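Chapter 6
Roofs and the Weather

Learning goals

After reading this chapter you should be able to:
Name the main parts of a pitched roof and a metal roof.
Explain how slope affects the choice of covering.
Describe how water vapor moves through a building and where it condenses.
Work out the load of standing water on a flat surface.

Key terms: span, pitch, purlin, eave, ridge, dead load, live load, dew point, vapor retarder

6.1 What a roof has to do

A roof keeps rain off the people and goods below it. That is the job most of us think of first, but a roof also carries its own weight, the weight of snow and of workers who climb up to repair it, and the push and pull of the wind. It slows the loss of heat in winter. In summer it takes more direct sun than any wall of the building.

These jobs sometimes work against each other. A steep roof sheds water and snow quickly, but it presents a large face to the wind. A thick roof holds heat well, but it weighs more and needs stronger walls. Most of the choices described in this chapter are trades of this kind.

In Chapter 5 we followed the walls of the Ventura warehouse from the footing to the top plate. We now pick up that building where we left it. The owner wants an open floor with no posts, and the town inspector has asked for drawings that show the snow load. The site is on the east side of Pleltidach, where the ground is open and the wind comes straight off the lake.

6.2 Slope and covering

The slope of a roof is given as rise over run. A roof that climbs 4 inches for every 12 inches of level distance is called a 4 in 12 roof. Shingles depend on slope. Each row overlaps the one below it, and water runs down over the laps. On a shallow roof the water moves slowly, and wind can drive it back up under the shingles. For this reason shingles are rarely used on slopes below 2 in 12.

Metal sheets can be laid at a lower slope when the seams are sealed. The sheets are long, so there are few joints for water to find. Corrugated sheets are bent into ridges and valleys, and the bends make a thin sheet stiff in one direction. You can test this with a piece of paper. Flat, it sags under a pencil. Folded into pleats, it will hold the pencil between two books - try it before you go on to section 6.3.

Sheets may also be curved along their length. An arched roof passes part of its load outward as well as down, so something at the base has to resist the spread. This may be a heavy footing, a thick wall, or a steel tie running from one side to the other.

6.3 Water from inside

Leaks get the blame for most wet ceilings. In metal buildings the water often comes from the air in the room. Warm air can hold more vapor than cold air. When warm, damp air touches a sheet that is colder than its dew point, drops form on the underside and fall.

The Sadus grain store is a useful case. It has a bare metal roof and a span of 74 feet. The staff reported drips each morning in February and patched the seams twice. The drips went on. A check with a hose found no leaks at all, and the cure was a pair of vents at the ridge and a layer of insulation with a vapor retarder on the warm side.

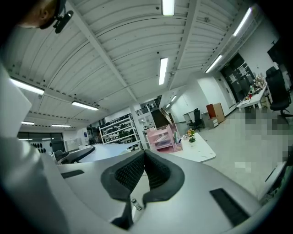

One reader of an earlier edition wrote that the vents should have been tried alone first, as the insulation was the larger part of the cost. The point is a fair one, and we return to it in Problem 9. Venting works well when the air outside is dry. In Pleltidach it often is not.

6.4 A first look at loads

Dead load is the weight of the roof itself. Live load is everything that comes and goes. Water is the live load that beginners tend to forget. One inch of standing water weighs 5.2 pounds per square foot. On a flat roof of 3000 square feet, that comes to 15,600 pounds.

Before you go on

1. A roof rises 30 inches over a level distance of 140 inches. Write the slope as a rise in 12. Would you use shingles on it?
2. Find the weight of two inches of water on the 3000 square foot roof in section 6.4.
3. Look up the snow load for your own town and compare it with your answer to question 2.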